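Home › Kids' pages › Food and kitchens › Why are bowls round?

Posted 9 May 2018

Look in a kitchen cupboard and you will find that most of the bowls are round. People have made bowls like this for thousands of years, long before there were shops to buy them in.

One reason is the way they are made. A potter puts a lump of wet clay in the middle of a wheel. The wheel spins, the potter presses down with both thumbs, and the clay opens out into a round shape.

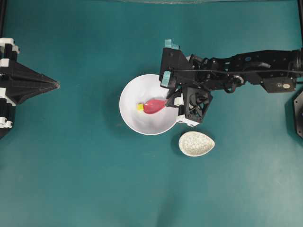
A round white bowl with a wide rim.

Clay has to be dried slowly before it goes into a very hot oven called a kiln. If it dries too fast, it can crack. Corners are a weak place, so a square bowl is harder to get right. At the Gevstead pottery the kiln holds up to 20 bowls at a time, and the potters leave it shut until it has cooled down.

Most bowls and plates are then given a coat of glaze. Glaze is a thin mixture that melts in the kiln and turns into a hard, glassy skin. It stops soup from soaking into the clay.

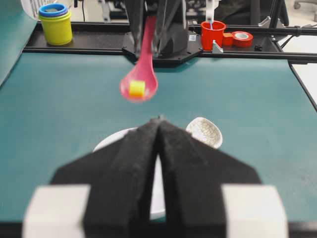 Why don't plates have high sides like bowls?
Plates are for food that stays where you put it. Low sides make it easier to cut things up with a knife and fork.

Spoons have changed too. Early ones were made from shells, wood or bone. A deep spoon is good for soup – a flat one would spill most of it on the way to your mouth. The rounded end of a spoon is also called a bowl, which can be confusing when you are laying the table.

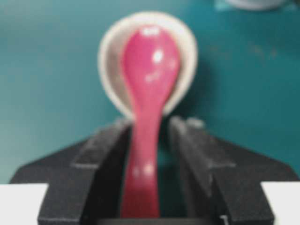
Ikhsan Gunawan wrote to us in December to say that square bowls are easier to pack in a box, and that we should have put that in. He is right. Round bowls leave gaps between them, but they do stack well if they are all the same size.

Try it: wash up one round dish and one square dish after a meal. Which one was harder to get clean in the corners?

Next page: Why do cups have handles?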